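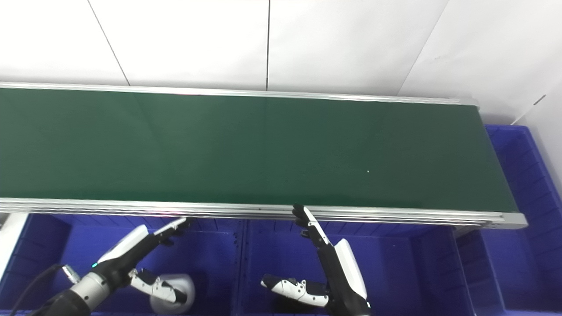 4.2 Swapping hands for grippers at the belt

We went into this part of the study with a favorite, and I should say so up front. I liked the hands. They have jointed fingers and a real thumb, and everyone in the lab enjoyed working with them, so when we planned the sorting-cell comparison I figured the two-finger grippers were mostly there to give us a baseline. Most of this section is about how I had to walk that back.

The setup stayed the same for both conditions: the green belt at the same height, the blue crates in the same spots, and the same two arms running the same Zilto controller with the same gains. The only things we changed were the end effectors and the tool offsets that go with them. For the hands we used the Skinari pair, and for the grippers the Ogilvie parallel model. Teleoperators did one practice block with each before we started logging, and we alternated which one they got first (order mattered less than we feared, see the appendix).

The first surprise was the ready pose. With the hands on, the fingertips want to rest right up by the near rail, and from there the operator has to lift, clear the rail, and then come down on the part. That's an extra move on every single pick! We tried backing the ready pose off toward the operator, but then the thumbs sat low over the crates and people got nervous about dropping their wrists. In the end we left the pose alone and counted the lift as part of the pick time, and I still think that's the fair way to do it, though one of our reviewers on an earlier draft disagreed.

The second surprise was small round parts. A hand can wrap around a cylinder in a bunch of ways, and our operators used all of them, often within the same block. That sounds great until you try to train a policy on it. The Nivitent learner we used had a hard time with demonstrations where the same part got pinched, cupped, and scooped, and it tended to land somewhere between the three. The parallel fingers pretty much give you one way to do the job: come in from the side, straddle the part, close.
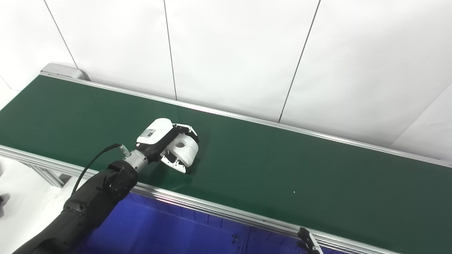
Figure 3. One arm with the two-finger gripper holding a white cylindrical part just above the belt.

That sameness helped a lot in training. Over 4,000 picks went into the final set, split evenly between the two conditions, and we held out 42 per condition for checking by hand. I watched all of the held-out clips myself, and the gripper ones were honestly a little boring, while with the hands I kept rewinding to figure out which finger was doing the work.

The grippers had their own troubles, of course. When a part sat too close to the far rail, the outer finger had nowhere to go, and the operator had to nudge the part back toward the middle first. We logged 19 of these nudges and kept them in as normal picks. Wrist cables were a nuisance in both conditions, and we rerouted them twice before we got a loop that stayed out of the way at full reach.

One last note on timing. Changing over from hands to grippers took us most of an afternoon the first time, nearly all of it spent redoing the tool offsets in the controller, so we ran each condition in long stretches after that. Section 4.3 goes through the pick times.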